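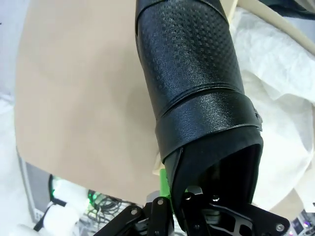
To: Member Institutions List
Date: January 27, 2020
Subject: Re: Revised procedure for returned and exchanged footwear, spring term

Dear Members,

The Office of Member Services has received several replies to the notice on footwear returns sent to this list earlier in the month. The message quoted below, from the Tremton branch, raises most of the points made by the others, and our answer is addressed to all branches.

> The Tremton branch has read the new procedure and has three concerns.
> First, the notice gives 21 days for the return of work and dress
> shoes issued under the uniform allowance. Many of our members are on
> rotating shifts and do not collect their parcels until the second week.
> Second, it is not clear whether shoes that come back without the
> original box will be refused or only charged a fee. Third, we would
> like to know whether exchanges for width are treated in the same way
> as exchanges for length. Our fitting records show that width is the
> more common complaint.
> We ask that these points be settled before the spring order opens.

On the first point, the return period will now be counted from the day on which the member signs for the parcel at the branch. The earlier notice counted from the day of dispatch at Lavorport, and we accept that this placed rotating staff at a disadvantage. Branches must therefore keep the signed collection slip. A return that arrives without a slip will be counted from the dispatch date, as before.

On the second point, shoes will not be refused for want of the original box. They must be packed in a rigid carton of similar size, with the pair number written on the outside. A repacking charge will be applied to the branch account and not to the member.
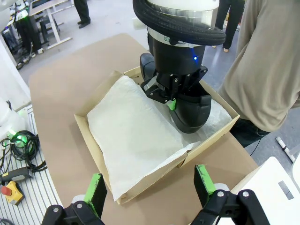

The Lavorport depot has asked us to repeat that shoes should be tried on indoors and on a clean floor. Pairs with marked soles cannot go back into stock. Last year 88 pairs were written off for this reason, and the cost was met from the general allowance. Branches with a fitting room are asked to have members use it before they take the parcel home.

On the third point, exchanges for width and for length will be handled in the same way. The member may exchange once without charge. A second exchange will require a new foot measurement, taken at the branch and entered on the order form. Hyun, our supplier for the dress range, offers a wide fitting in every size. The work range is available in wide fittings only up to a men's 12, and requests above that size will be placed as special orders with a longer delivery time.

The Bresenmont branch has asked separately about members who leave service during the return period. Such members should hand the shoes in at the branch on or before their last working day. No refund can be made to a former member by post.

The revised steps for branches are as follows:

1. Check that the pair number on the shoes matches the number on the order form. Where the numbers differ, hold the parcel and write to Member Services.

2. Place the shoes in the box with the tissue paper and any spare laces or insoles that were supplied. 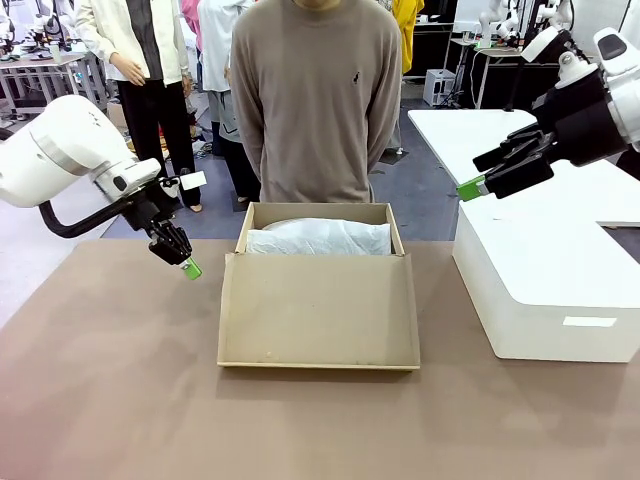 3. Complete the return form in full, including the reason code. Roughly 34 percent of the forms received last year had no reason code and were sent back.

4. Attach a copy of the signed collection slip. The branch keeps the original.

5. Send returns to Lavorport with the regular weekly shipment. Single parcels should not be sent by courier unless Member Services has agreed to this in writing.

These steps replace section 4 of the earlier notice. All other sections remain in force. The spring order will open in April, and the updated form will be sent to this list before that time. Branches that still hold printed copies of the old form should discard them when the new one arrives.

Further questions may be sent to this list or directly to the office.

Office of Member Services
Lavorport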